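Teaching by hand, or being taught patience

Posted 24 June 2022

My friend Baltazar Montes has a way of getting me to do things by telling me they are easy. Last month it was driving a robot arm. He is part of a small project called Mitia, run out of two rented rooms in Grastutberg, and the idea is that anyone off the street can teach a robot a household chore by doing it themselves through a controller. You do the chore, the computer records what your hand did, and after enough goes the robot can do it without you. So goes the theory.

I have been promised robot helpers for my whole adult life, so I went along in a bad mood and with a packed lunch.

The arm I was given lives inside a computer. Faustine Boyer, who runs the sessions, says most people start there, as you can't break a simulated cupboard. You hold a controller in one hand, squeeze the trigger to close the fingers, and the arm on the screen follows your wrist with a slight delay. The slight delay matters more than they let on. I kept correcting for something that was already on its way to being corrected, and the arm wobbled about like someone carrying soup on a ferry.

The chore was drawers. Pick up a small thing, put the small thing in the drawer. That is a job I do at home a dozen times a day with my mind on something else.
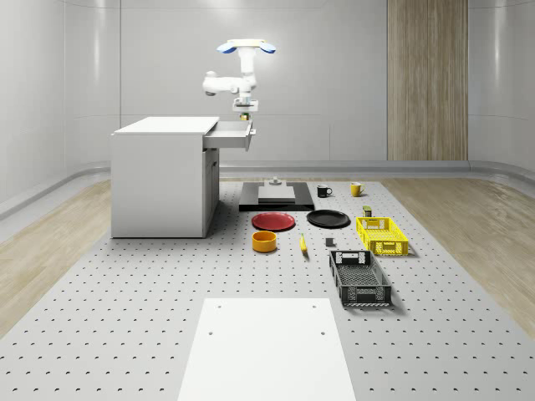
Hovering over the front edge of the drawer, which is where I spent most of my May.

What got to me was judging depth on a flat screen. I'd be certain the fingers were over the tray, open them, and find I had been well short. There are no shadows worth trusting when you are squinting at a drawer front and a gripper that seem to be in the same place. And you feel nothing. When I put a spoon away I know it has touched the bottom before I let go. With the controller I was guessing, and every guess went down on the record as my expert opinion of how a drawer ought to be filled.

That is the bit I can't get past. Faustine wanted 60 good runs from me over the month. A run counted as good if the object ended up in the drawer, however silly the route. I had one where I swung out wide, stopped, had a think, came back, and dropped it in from much too high. It passed. Somewhere in a folder there is now a lesson which says that the proper way to put something in a drawer includes a long pause for thought.

I asked her about that. She said the pauses get trimmed and the odd bad habit is swamped by everyone else's good ones. Perhaps. But I sat next to the others, and our habits were all bad in the same direction – too high, too slow, too careful at the rim. I don't see how you average that out.

Baltazar thinks I am being unfair, and to give him his due, I did get better. By the last session I could do up to 12 runs without a break, and he says the Droller software they use to play everything back showed my movements getting smoother. He also tried me on the other method, on a real arm in the next room, where you take hold of it and push it through the motion yourself. I liked that a great deal more. It has weight, and you can feel where you are. But it's tiring, you have to lean across the thing to see what you're doing, and only one person can use it at a time, so the screens get most of the work.

My complaint isn't that it doesn't work. I haven't seen enough to say. What I saw was a lot of people's time going into a very small skill, in one tidy make-believe room, with a cabinet that never sticks. Mine at home has a bottom drawer you have to lift and swear at. I asked whether the arm would cope with that and was told it would need more demonstrations – naturally.

They have asked me back for the next round, which is something to do with baskets. I've said I'll think about it. If anyone reading has done this sort of thing for longer than a month, I'd like to hear whether your robot ever did the job somewhere other than where you taught it.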